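**Progress report: breakfast pilot, Flikutine community hall**
To: Oona Ojala, Leinonen Fund
From: Joni Oksanen
Period: January to April

Oona, you asked for a plain account this time, with fewer adjectives than the January one. I'll try.

## Attendance

We served 1,202 breakfasts in the period. I would not lean on that figure too hard. It is a count of plates handed out, taken from the tally sheet by the door, and a person who comes back for seconds gets a second mark. The sheet also can't tell a regular from someone who wandered in because of the rain. Impi Laitinen wants to put the number on the front of the leaflet. I have asked her to hold off until we know how many different people it stands for.

The sign-up list has 65 names. Some of those people have never eaten with us, and plenty of people who eat with us never signed anything. I don't see how the two figures can be made to agree, and I'd rather send you both than pick the nicer one.

## Does it help anyone get to work or school on time?

This was the main claim in the application, and I still can't show it. We asked people to fill in a short card at the end of each month. The February cards came back mostly positive, but they were handed out by the same people who had just poured the coffee, and I would have been polite too. In March we left a box by the exit instead and got five cards. Two of them were about the parking.

The school says late arrivals are down. They were also down last spring, before we existed.

## Food and menu

Hot porridge was supposed to be the center of the whole thing. It is cheap and filling, and people leave it. Toast goes every morning, whatever we put beside it, so from March we moved money from oats to bread. The bread comes from Grillano, who gave us a fair price through the end of April and have said nothing in writing about May. I have asked twice.

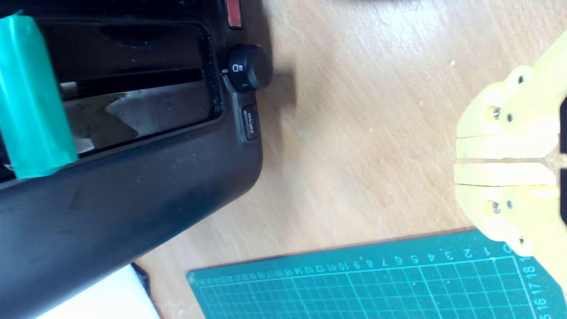
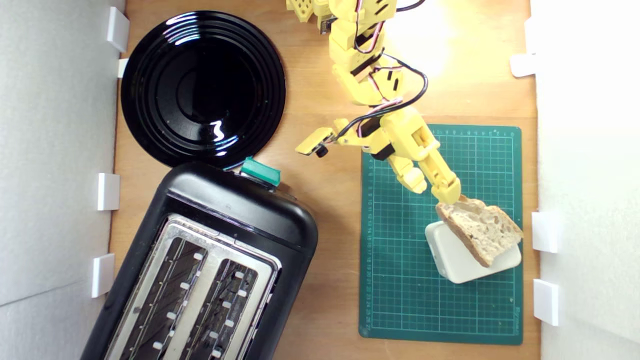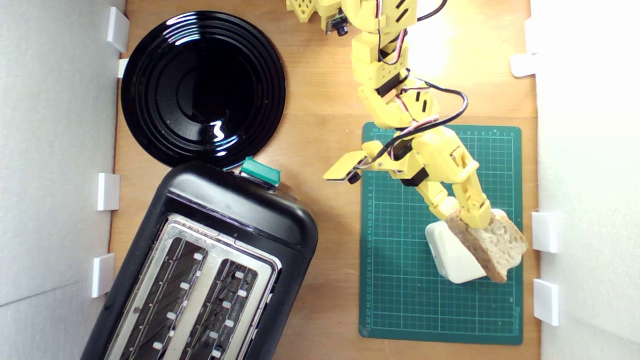

A toaster is in all four pictures.

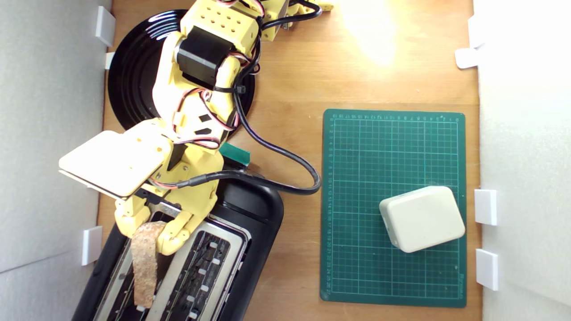 Tapio Eskola read a draft of this section and thinks I am being too hard on the porridge. In his view we served it too late, at 8:15, when anyone with a bus to catch had already gone, and a fair trial would mean having it ready at 7:00 for a full month before dropping it. He also thinks toast wins because it can be carried out the door, and that a menu picked on those grounds tells us nothing about what people want to eat.

He may be right about the hour. I'm less sure a month would settle it, but we can run it in May if the kitchen key problem is solved. At present only Jarmo Hyvönen has a key, and he can't be there before 7:30.

## Money

Spending is under budget, which sounds better than it is. We haven't paid for the second helper you approved – no one suitable applied – and the Gillik order for cups and trays has slipped again. Take those two items out and we are slightly over, nearly all of it on butter and jam. Receipts are in the shared folder, except for one from February that I'm still looking for.

## What I'd ask for

- Permission to move the unspent helper money into the May food line.
- A second kitchen key, or a letter from you to the hall asking for one.
- No renewal decision until after June. What I have now would not convince me, and I don't think it should convince the Fund.

Impi will send the April cards separately. There weren't many.

Joni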